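Section 7 – Gripper closes but drops or misses the part

Larnum hand unit, bench version. Read the whole section before you touch anything. Last changed 2020-10-11, R. De Bruijn.

What you'll notice: the jaws shut fully, the controller says "part held", and there's no part in the jaws. Arm carries on as if all is well. Mostly happens with flat, shiny parts lying on a pale worktop. Screen says code 16.

CAUTION – code 16 does not stop the arm. Press the red stop before reaching in. The fingers can open again without warning while the air is still on.

1. Press stop. Wait for the 2 beeps.

2. Shut the air valve at the wall. Gauge must read zero. If it doesnt, leave it alone and ring Van der Merwe.

3. Look at the fingers before moving them. Are they closed right up against each other along the whole seam? Write it down, you'll need it at step 6.

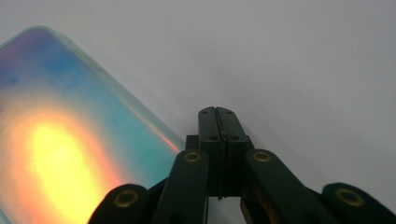 4. Check the part. Flat slab with a raised rim, lying on the surface beside closed fingers = missed grip. Don't pick it up yet, mark where it lies with tape.

5. Check the inside faces of the fingers. Rough or ragged edges on the seam – change both pads, never just one. Pads come in the Puvska kit, small bag.

6. On the controller open Grip, then Closed Width. Fingers fully together should read 80. Anything over that with empty jaws and the sensor is out – go to 7. Reads 80 and still says "part held" – skip to 8.

7. Zero the sensor. Jaws empty, air back on, hold Set until the light goes green. Hands out of the way, the jaws cycle twice on there own.

8. Set Minimum Width to match your part. It ships set to nothing, so closed on thin air counts as a grip. Yes, we've asked Sernen to change it. Fix promised for November.

9. Put the part back on the tape mark and run one slow pick. Speed limit 700, no higher.

Note: the arm joints at the base of the fingers don't need oil. Oil gets on the pads and you're back at step 1.

Still dropping parts after two tries? Stop, tag the unit, send the log to Roos De Bruijn. Don't turn the grip check off to keep the line going.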